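Cludiseck Marble-Pattern Tabletop, Cream

Item 219 – Worktops and Surfaces

Marble is heavy and expensive, and it stains when a lemon rolls past. The Cludiseck tabletop offers the look and leaves the rest to the people with marble money. It has a warm cream ground with soft tan and gray veining, plus a few darker streaks toward the middle that customers keep trying to wipe off. Please stop. They are part of the pattern.

We sell it as a top only. Legs, frames, trestles and old sewing-machine bases are your department, and judging by the photos customers send us, the department is thriving.

What it's for

Most people buy it as a craft table, a packing bench or a desk for someone who has been told they can't have a real desk. It suits small spaces: alcoves, booths, the end of a hallway, the place where the exercise bike used to be. Wumpini Addo in our showroom has had one in the back office since November, where it holds the label printer, the returns pile and a fern. The fern is doing poorly, but it was doing poorly on the old table too.

It is not a cutting board. We put that on the box in large type and still get two or three emails a month.

Color and pattern

The cream is on the beige side. If you are after a cold, bright white, look at Skarnia, which is the same top in a color our buyer calls "dentist." Veining varies from piece to piece, so two tops side by side won't line up. If you need a pair, say so when ordering and Leonie Goodwin will go through the stack and find two that at least look related.

Under warm bulbs the tan comes forward. Under cool ones you get more of the gray. We suggest looking at a sample in the room you have in mind, at the time of day you'll be using it. Samples are free, and they make decent coasters.

What goes with it

Gray, mostly. We've set it against speckled gray wall panels with a concrete look and gray wood-plank-pattern flooring, and it holds its own as the only warm thing in the room. Dark green works. Other marble patterns do not, whatever your brother-in-law says.

For the walls, see Gurnora panels. For the floor, see Russo plank. Both come off the same truck, so if you order them together you pay for one delivery.

Cleaning

Damp cloth, mild soap, dry cloth. Skip scouring pads and anything with a skull on the label. Coffee left overnight may leave a ring; a second go with the soap usually shifts it. Use a trivet under hot pans. Put felt pads under anything you intend to drag, and then try not to drag it.

Fitting

Lay the top face down on a blanket before you start. Mark your screw positions in pencil, check the screw length against the thickness, then check it again. Dorian Guillot, who handles our returns, keeps a shelf of tops with a screw tip poking through the cream side. He has stopped finding it funny.

Two people should lift it. One person can, and will tell you so from the couch the next day.

Ordering

In stock: 71
Packed: one top per box, corner guards on
Delivery: curbside, weekdays and Saturday mornings
Returns: unused and undrilled, in the original box

Trade orders go through Ginevra Fiore, who will want to know how wide your doors are. Answer her truthfully. Each top gets a look-over under a bright lamp before it leaves us, and a chipped corner sends it to the seconds rack, where Aldo Grasso sells it to his relatives.
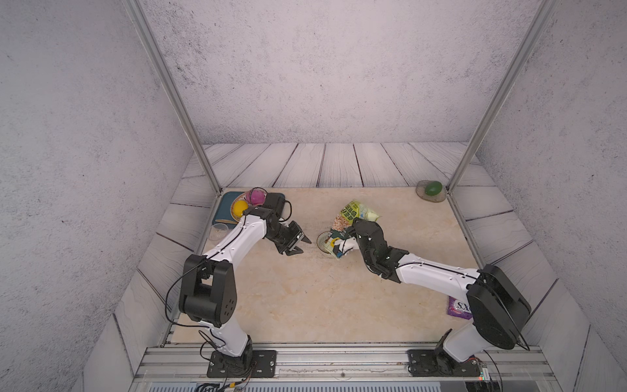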